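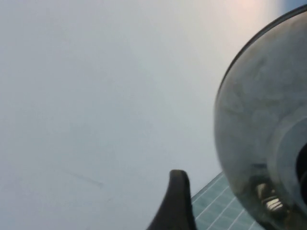

Clania Recipe Program: progress report to Brolari
Prepared by Lilla Barta, May 10, 2018

Status
Test batches for the savoury tart set are complete. Of the 24 recipes in the agreement, 10 are edited and ready for layout. The rest are in second testing under Gergely Gál.

Testing
Pastry is rested in the fridge overnight and blind baked at 200 °C. The rye crust shrank in the fluted tins and has been reworked with less water. The leek and cheddar filling split when made with light cream; the recipe now calls for full-fat sour cream. Zsolt Sárközi is retesting the beet tart in a fan oven, as the centre was underbaked at the stated time.

Budget
Ingredient spending to date is $2,098. Butter was over the estimate, flour and eggs under. No change to the total is requested.

Outstanding
Metric and cup measures do not yet agree in the custard recipes. Colour proofs from Kikeck have not arrived. Nutrition figures are with Zoltán Szénási.

Next report: August, to include the sweet tarts.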